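Programme Pladeo – rapport d'avancement du deuxième trimestre
À l'attention de la fondation Mac Carthaigh

Où nous en sommes

Le dictionnaire des parlers de la vallée de la Droltska compte désormais 536 entrées relues, contre 300 à la remise du rapport précédent. La convention en prévoyait davantage. Nous avions sous-estimé la lettre C, qui nous a pris tout le mois d'avril et une partie de notre bonne humeur. Les lettres A à F sont closes, G et H sont en relecture, et le K attend que les deux moitiés de l'équipe se mettent d'accord sur son existence.

Les enquêtes orales avancent mieux que prévu. Nous disposons de 72 heures d'enregistrement, dont une bonne part exploitable si l'on accepte que les informateurs parlent la bouche pleine. Les entretiens se font à table, les gens de la haute vallée considérant qu'une personne qui pose des questions sans manger travaille pour les impôts. La ligne « frais de réception » du budget s'en ressent, et nous proposons plus bas de la rebaptiser.

Ce qui a pris du retard

La transcription, d'abord. Le logiciel Zuston, acquis sur vos conseils, reconnaît très correctement le français radiophonique. Devant le parler du haut, il produit des poèmes. Une recette de soupe aux orties nous est revenue sous la forme d'un échange de vœux entre deux préfets. Nous transcrivons donc à la main, ce qui demande six heures de travail par heure de bande, et nous gardons Zuston pour les réunions d'équipe, où le résultat ne s'éloigne pas tellement de l'original.

La cartographie ensuite. Le fond de carte fourni par l'intercommunalité place deux hameaux sur la mauvaise rive. Les habitants l'ont remarqué tout de suite, lors de la présentation publique, et la discussion sur les variantes du mot « brouette » n'a pas pu reprendre. Une carte corrigée nous est promise pour septembre.

Enfin, la maquette. L'imprimeur nous a remis un premier jeu d'épreuves dans lequel tous les accents graves étaient devenus aigus. Dans un dictionnaire de prononciation, cela se voit. Le deuxième jeu est propre, à la réserve près d'une police un peu trop élégante pour les gros mots, qui représentent une part honorable de la lettre B.

Vocabulaire domestique

Vous aviez souhaité que le volet domestique soit traité en priorité. Le chapitre du linge est le plus avancé, et de loin le plus disputé. La vallée possède quatre verbes pour dire « laver » selon ce qu'on lave, un cinquième pour faire semblant, et un nom, la « droulée », qui désigne le contenu d'une lessive et, par extension, une famille nombreuse vue de loin. L'arrivée de la machine n'a pas tué ce lexique, elle l'a déplacé : le hublot s'appelle « l'œil » en bas et « le four » en haut, ce qui a donné lieu à quelques malentendus avec les gendres.

Le chapitre de la cuisine suit. Celui du jardin commencera après les récoltes, les informateurs nous ayant fait comprendre, avec des mots qui figurent désormais au dictionnaire, que juin n'était pas le moment.

Budget

Les dépenses sont conformes au prévisionnel, à deux exceptions. Les déplacements dépassent l'enveloppe : la route du col est restée fermée plus longtemps que d'habitude et le détour est long. L'achat de matériel reste en revanche en dessous, l'un des enregistreurs ayant survécu à une chute dans un saladier. Nous demandons l'autorisation de basculer le reliquat sur les frais de réception, qui s'appelleraient désormais « conditions d'enquête ».

D'ici au prochain rapport

Nous comptons boucler G et H, ouvrir le I, qui est court, et le J, qui ne l'est pas. Le chapitre du linge sera soumis aux relecteurs des deux rives, séparément. Une version d'essai du site sera accessible à la fondation en septembre, avec les sons mais sans la carte. Il nous faudrait votre réponse sur le reliquat avant cette date, ainsi que votre avis sur le titre de l'ouvrage, pour lequel trois propositions vous ont été envoyées en annexe. Nous n'aimons pas beaucoup la deuxième.
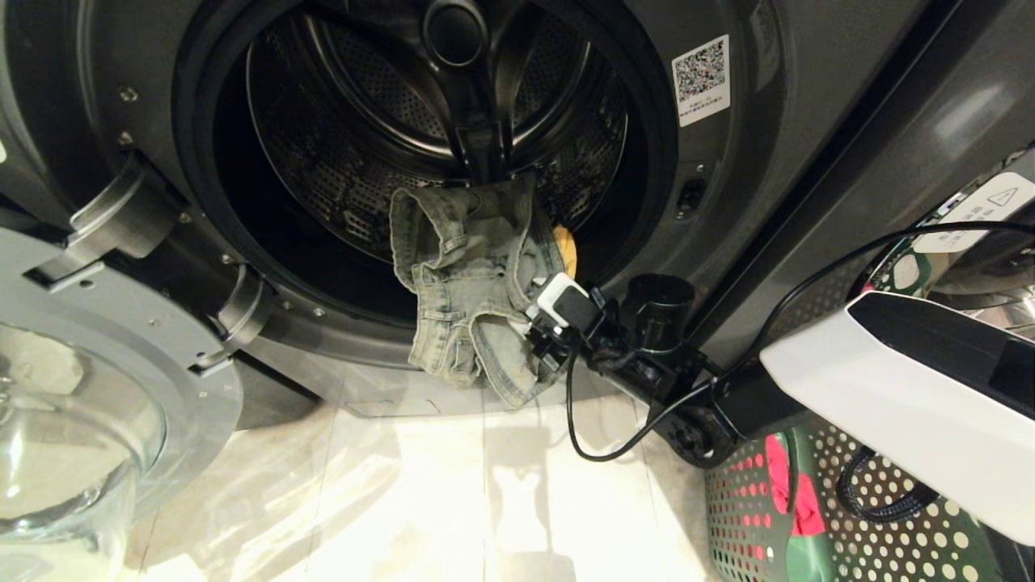 Chapitre du linge : une « droulée » à l'œil (ou au four, selon la rive).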